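Montoya Workshop Air System – Installation and User Guide
Section 4: Setting up the air supply

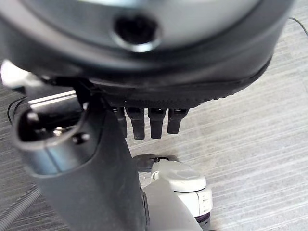 Fig. 4-1. Dark gray circular housing with silver ring; four black fingers below.

4.1 Before you start

Read Section 2 (Safety) before opening the shipping crate. The procedures in this section cover the compressor, the main line, the filter-regulator and the bench outlets. Electrical connection to the building supply is covered in Section 3 and must be completed by a licensed electrician.

The following items are supplied in the crate:

Compressor with tank and drain valve
Flexible connecting hose
Filter-regulator with gauge and wall bracket
Rigid main line in straight lengths, with elbows and tees
Gason quick couplers, one for each bench outlet
Thread sealing tape

You will also need a level, two adjustable wrenches, a pipe cutter, a deburring tool, safety glasses, and a spray bottle filled with water and a little dish soap.

CAUTION: The system must not be pressurized until all steps in 4.2 through 4.4 are complete.

4.2 Placing the compressor

1. Choose a level concrete or tiled floor. Do not place the compressor on a raised wood platform unless the platform is rated for the load shown on the data plate.

2. Leave a clearance of at least 22 inches on the intake side. The other three sides may be closer to a wall, provided the drain valve can be reached by hand.

3. Fit the four rubber feet supplied. Hand-tighten only. Over-tightened feet transmit vibration to the floor and will shorten the life of the tank welds.

4. Check the tank with the level in both directions. The drain end should sit slightly lower than the opposite end. Use the steel shims in the hardware bag if needed.

5. Remove the red transport plug from the crankcase and fit the breather cap in its place. Keep the plug. It is required if the compressor is moved.

6. Check the oil level in the sight glass. The oil should reach the center of the red dot. Top up with the grade listed in Appendix B.

Note: Compressors shipped from the Stultthorpe plant are filled with oil. Those shipped from Plasemville are dry and carry a yellow tag on the power cord. Fill before first use.

4.3 Running the main line

The main line should run along the wall above bench height and slope away from the compressor. Water collects in any low spot, so plan the route before cutting.

1. Mark the route on the wall. Total length of the main line must not exceed 50 feet. For longer runs, use the large-bore kit, which is sold separately.

2. Cut each length square. Deburr the inside and outside of the cut and blow or wipe out all chips.

3. Mount the wall clips and set the slope. Do not close the clips yet.

4. Lay the line into the clips and join the lengths with the fittings supplied. Push each length fully into the fitting, then tighten the collar by hand until it stops.

5. At each bench position, install a tee with the branch pointing up, then turn the drop back down with two elbows. Taking air from the top of the line keeps most of the condensed water out of the tools.

6. Install a drain valve at the lowest point of the line.

7. Close the clips.

CAUTION: Do not substitute plumbing-grade PVC for the supplied pipe. It can shatter under air pressure.

4.4 Filter-regulator and outlets

1. Mount the bracket to a stud or masonry wall between the compressor and the first tee. Allow 2 inches below the filter bowl so that the bowl can be removed for cleaning.

2. Check the arrow on the filter body. It must point away from the compressor. A filter installed backward will pass air but will not remove water.

3. Wrap the threads with sealing tape in the direction of tightening. Leave the first thread bare.

4. Connect the flexible hose between the tank outlet and the filter inlet. The hose should hang in a loose curve – a tight bend or a straight pull will crack the end fitting.

5. Screw a Gason coupler onto each bench drop. Hold the drop with one wrench while turning the coupler with the other.

6. Turn the regulator knob counterclockwise until it is loose.

4.5 First start and leak check

1. Put on safety glasses. Close all drain valves.

2. Switch on the compressor and let it run with the tank outlet closed until it shuts off by itself. If it does not shut off, switch it off and see Section 7.

3. Open the tank outlet slowly. Turn the regulator knob clockwise until the gauge reads the working pressure of your tools.

4. Spray each joint with soapy water. Growing bubbles indicate a leak. Release all pressure before tightening a joint.

5. Switch off the compressor, note the gauge reading, and wait 30 minutes. If the needle has dropped by more than one small division, repeat step 4.

6. Open the low-point drain briefly, then close it.

Note: A faint hiss from the pressure switch right after shutdown is normal and stops within a few seconds.

Record the date of first start on the inside of the back cover. The first oil change is due as listed in Section 6, Maintenance.

Revision date: 22 Jun 2018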